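Pre-opening check, two-arm folding demo, Pevstead site open day, November
Checked by: Bart Aerts
Demo cell: Kadirer bench 2, Rallgate hall
Status: open to visitors with two comments to close (items 6 and 11)

Mark each line OK, FIX or N/A. Write the comment on the same day. If a line is marked FIX, the cell stays off until it has been signed again.

## A. Before power

1. **Rail and base plates.** OK. Bolts checked by hand and with the wrench. No play in either base.
2. **Cables on both arms.** OK. Loops above the grippers have enough slack for full wrist travel. Watch the left one at the elbow. It rubbed during the October setup and was re-tied.
3. **Gripper fingers.** OK. Nothing cracked, nothing loose.
4. **Floor of the cell.** OK. Wiped down. No tools, tape ends or cable ties left inside.
5. **E-stop.** OK. Pressed and released twice from the operator side, once from the visitor side.
6. **Visitor line.** FIX. Tape is 400 mm from the cell at the left corner. The plan says 600 mm all the way along. Move the tape, not the cell. The Huet display table may have to shift toward the door.

## B. Power on, no visitors

7. **Start position.** OK. Both arms go to start without touching each other or the walls.
8. **Speed limit.** OK. Demo profile loaded on both controllers. The full-speed profile has been removed from the menu for the day.
9. **Two-arm pickup.** OK. This is the part of the program where the grippers come closest together, so run it at least three times and stand at the e-stop while you do.

The pink sheet is the one to use for the show. It lies flat between the grippers and visitors can see it easily against the beige floor. Keep the spare in the drawer.

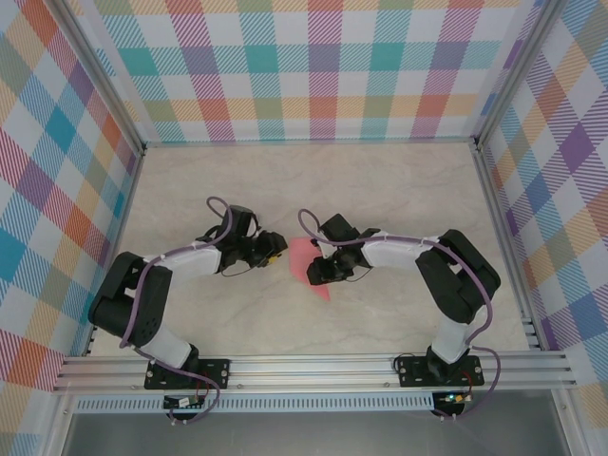
10. **Stop during motion.** OK. E-stop pressed mid-move. Both arms held. Restart needs the key, as it should.
11. **Circuit boards under the rail.** FIX. The small boards and their short red and dark wires are open to the front. Fit the clear cover before children's groups come in. Bart has the screws.

## C. During visits

12. One operator at the controls, one person at the line. The operator doesn't answer questions while the arms are moving.
13. Bags and strollers stay behind the tape.
14. No one reaches into the cell to straighten the sheet. Stop the program first, then use the key.
15. Run log counter stood at 2000 cycles at the time of this check. Write down the number again at closing.

## D. Closing

16. Arms parked, power off, key back to the front desk.
17. Sheet removed and the floor of the cell wiped.
18. Items 6 and 11 signed again by Bart Aerts before the next group is booked.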